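Sirari Work Table, White Top

Item group: Tables and benches
Also in this group: Sirari Low Table, Sirari Corner Table, Kandora Packing Bench, Kandora Trolley

The Sirari is a large, plain work table with a white top and a steel frame. It is sold for packing, sorting, cutting, layout and general bench work, anywhere people need a clear surface and enough light to see what is on it. There are no drawers, no shelf and no raised edge on the standard model. You can slide a box on from any side and off the other.

We have carried this table since the Rathjen workshop took over production from the old supplier. Rathjen kept the dimensions the same, so extension pieces and leg sets from before the change still fit. The one difference is the foot, which now has a wider pad and a longer thread.

The top

The top is a single flat panel with a smooth white finish. It wipes down with a damp cloth and a little dish soap. For tape residue use a plastic scraper first, then citrus cleaner, then water. Do not use scouring powder or steel wool. Both will dull the finish and the dull spot will pick up dirt faster than the rest of the top.

White was chosen for contrast. Small dark parts, screws, thread ends and labels are easy to find on it. The trade-off is glare. Under a bare lamp or next to a south window a white top will throw light back at whoever is standing there, and some people find that tiring by the end of a shift. If that sounds like your room, either move the lamp off to one side or order the top in light gray, which costs the same.

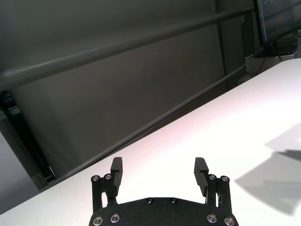 Long edges are straight and square to the legs, so two tables pushed together leave no step as long as the feet are leveled. Use the joining plates (sold in pairs) if the tables are going to stay that way. Without the plates they will creep apart over a few weeks, more so on a painted floor.

The frame

The frame is welded steel tube with a powder coat in dark gray. The legs bolt on from below with the hex key in the box. Each foot adjusts by 30 millimeters, which takes care of most floors. On an older concrete floor with a drain slope you may need the long feet, listed under parts.

Rated load is 600 pounds, spread evenly over the top. This is a figure for boxes, tools and material laid flat. It does not cover a vise, a press or anything else that puts its weight on one small spot or shakes while it runs. For those, order the Kandora bench, which has a cross brace and a thicker top.

Do not stand on the table. Do not drag it while it is loaded. The feet will hold but the threads may bend, and a bent foot is not covered.

Setting it up

Two people are needed. The top is not hard to put together but it is awkward to turn over.

Lay the top face down on the cardboard from the package. Check the floor for staples first, as they go straight through the cardboard and scratch the finish. Set the frame on the top and line up the holes. Start all the bolts by hand before you tighten any of them. Then tighten the corners, and after that the middle ones. Fit the legs, turn the table over with one person at each end, and level the feet with a wrench.

Check the bolts again after 10 days of use. The frame settles a little under load and one or two will usually take another quarter turn.

Leave walking room on both long sides if you can. Against a wall, or in front of a curtain or a rail, the table still works fine, but keep enough of a gap to get a hand behind it. Things roll off the back and you will want them again.

Options

Light gray top - same price, same lead time.
Joining plates, pair - for tables set end to end or side by side.
Long feet, set - for sloped floors.
Sakik mat - a dark green cutting mat that covers the middle of the top and leaves the edges clear. Lies flat without glue. Store it flat too, a rolled mat takes days to relax.
Cable clip strip - screws to the underside along one long edge. Pilot holes are already there.

The casters we used to sell for this table have been dropped. They raised the top too much and the locks wore out. If you need to move a table during the day, look at the Kandora Trolley.

Delivery

Tables ship flat, in one carton for the top and one for the frame and legs. Delivery is to the ground floor door. The carton with the top should be carried on edge, never flat, and never by the straps. Please open both cartons while the driver is still there and note any dents on the slip. We can replace a top that arrived chipped if the chip is written down. If it is not, we have to send the claim back and forth with the carrier and it takes a month or more.

Lead time is 23 working days for white and gray. Orders placed in December ship after the shop reopens.

Care and repair

Small scratches in the white finish can be filled with the repair stick (order by top color). Clean the scratch, press the stick in, and wipe across it with a soft cloth. Deep cuts can be filled too but will stay visible. If the top is past that, order a replacement panel and keep the frame. The old panel comes off with the same hex key.

Chips in the powder coat should be touched up fairly soon if the room is damp. Any metal primer will do under the paint.

Questions before ordering

For sizes, layout and joining several tables, ask for Hartmut Wunderlich. For parts and repair sticks, ask for Josué Teixeira in the parts room. He will want to know whether your table has the narrow or the wide foot, so take a look under it before you call. The desk is open until 4 p.m.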